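My brother got me into old computer games the winter I moved to Gidbridge, and I've never really climbed out. He mailed me a secondhand machine with 2 games on it, and by March I owned 21 (don't tell my landlord, the shelf is screwed into his wall).

What I love is how much they left to you! A dark room was a few flat shapes and a hum from the speaker, and I'd still creep through it at midnight with my shoulders up around my ears. Nii Opoku, who runs the swap table at Breltell, still plays with the lights off – and he's been at it far longer than I have.

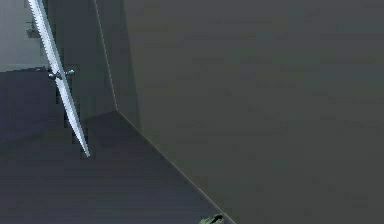 Jagged edges, dark walls and one very bright point.

I'm on my third run through Zaidi now, stuck at 1168 points, and dinner's getting cold again.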